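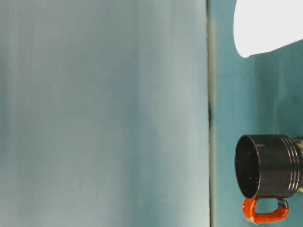

Someone on the list wrote in June:
> Has anyone else gone off the Ivgate blend? I've bought it from Pavlović for years and the last packet tastes of cardboard. I give it five minutes as always. Is it the tea or is it me?

Hello all,

It might be the water! I moved from Urstead to Lelside (12 miles, same shop, same kettle) and my tea went flat and scummy overnight. Urstead water is lovely and soft, and down here I descale every fortnight and still get bits.

I'd also ask how old the packet is. Mine sat open in the cupboard for ages with only a peg on it, 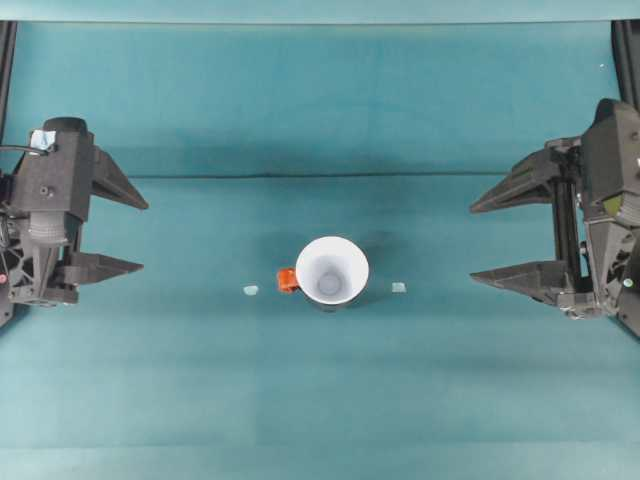 and by the end it smelt of next to nothing, so I've gone back to buying the small tins. They cost more (£18 for three, ouch) but I do finish them while they're still nice.

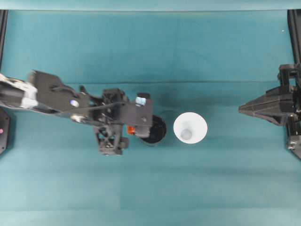

Five minutes sounds long to me for Ivgate, it's a broken leaf and goes bitter fast. I go by colour more than the clock. That does mean a pale inside to the cup, mind you. With a black one, like the cup on the teal cloth, I'd be guessing, and I'd probably leave it too long.

If you want to find out what's gone wrong, I'd try it in this order:

1. Brew a pot with bottled water, three minutes, no milk for the first sip.
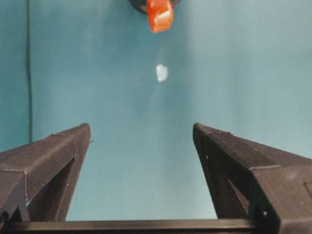
2. Same again from the tap. If it's much worse, there's your answer, and a filter jug was £21 last time I looked.

3. If both taste of cardboard, take the packet back to Pavlović. They swapped mine without a fuss.

Do let us know how you get on, I've half a packet left here and I'm eyeing it suspiciously now.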